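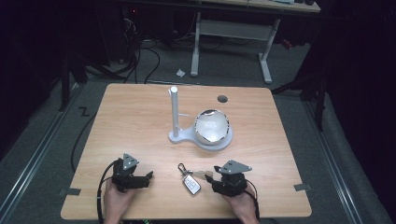 Books / Fantasy / Short Fiction

The Salt Road to Tranau
Stories by Sepehr Yazdani
Trade paperback, Prurero Press

The town of Tranau has one well, two bell towers and a law against whistling after dark. Eleven of the stories in this collection take place there. The twelfth, "Goh," follows a ferryman of that name who leaves town owing money to a river spirit and spends the winter trying to pay it back in somebody else's coin.

Yazdani wrote the first Tranau story for the magazine Protunano, where it ran in a November issue. Four others appeared there later and have been lightly revised for the book. The remaining seven are new. They can be read in any order, though "The Bell Tax" gives away the ending of "Widow's Measure," so you may want to read that one first.

From "The Bell Tax":

"You rang it twice," said the collector.
"Once for my father and once by accident."
"The accident is the same price."
She put the second coin on the sill and waited for him to pick it up. He did not like touching the sill. None of them did, the ones who came down from the hill.

The black-and-white chapter drawings are by Dušan Michalík, who also drew the folding map inside the back cover. The map does not show the river in "Goh." That was the author's choice.

Editions

Paperback. First printing of 3,000 copies, sewn binding, cream paper. In stock.

Signed paperback. Same book, signed by the author on the title page. We have 30 left and will not be getting more.

Ebook. EPUB, no copy protection. The map is included as a separate file because it does not read well on small screens.

Shipping

Orders placed before noon go out the same day. Signed copies ship in a cardboard mailer and may take a day longer. If you order a signed copy together with other books, everything ships together.

Damaged books are replaced free of charge. Write to the shop with your order number and keep the packaging until you hear from us.

Also from Prurero Press: The Lamp Eaters, A Short History of Giants, Nine Doors North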